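Taming the charging corner

I love a good charging corner! One spot for the phone, one power strip, and no more crawling behind the couch at bedtime with a flashlight in your teeth. Ours sits on an old table in the hallway, and it took me 3 tries to get it the way I like it.

Start by unplugging everything and wiping the table down. Then put back only the cables you used this week (be strict – the mystery ones can go in a drawer).

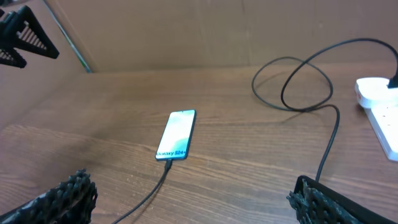
Sudheer Menon

Long cables are the troublemakers. A short one to the phone can run straight across the wood, but a longer one will sprawl in big loops beside the power strip until something gets dragged off the table. Wind the extra loosely, about as wide as your palm, and close it with a strip of hook-and-loop tape. Never wrap it tight, and don't bend it hard near the plug. I bought a roll of 200 strips from Kornerus and I'm still giving them away!

Let the power strip lie flat, with a bit of space for bulky adapters, and keep papers off it.
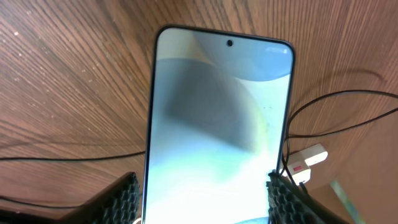 Cleaning the phone is my favorite part of the whole job. Unplug it first and use a dry microfiber cloth, the kind you'd use on eyeglasses. Tilt the glass toward a window before you begin, and tiny dark specks like the ones right of center show up against the pale glare. Lift those off gently before you rub, then go over the edges and the corners. For greasy smears, dampen one corner of the cloth with water and dry with the other side – it takes two minutes, and I do mine while the coffee brews.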